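February, film bench, Flindside workshop

Solar control film, second trial for the Buzatu storefront. Test pane cleaned, scraped and rinsed before application. Slip solution mixed at 2000 ml of water to 30 ml of Gruredum concentrate. Film applied from the top edge and squeegeed outward in overlapping strokes.

Small water pockets remained along the lower left corner after the final pass. These are to be left alone until the next inspection - no needle work at this stage. Edge gap trimmed evenly on all four sides. Roll 3609 has some 500 mm of usable length left and is returned to the rack. 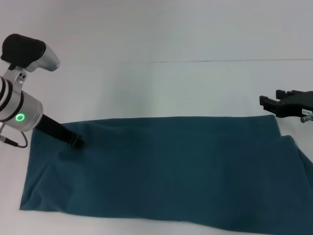

Dark teal cloth on the white tabletop.

Horațiu Crăciun to confirm the glass type with Skorilside before the full order is placed. Heat stress check still outstanding.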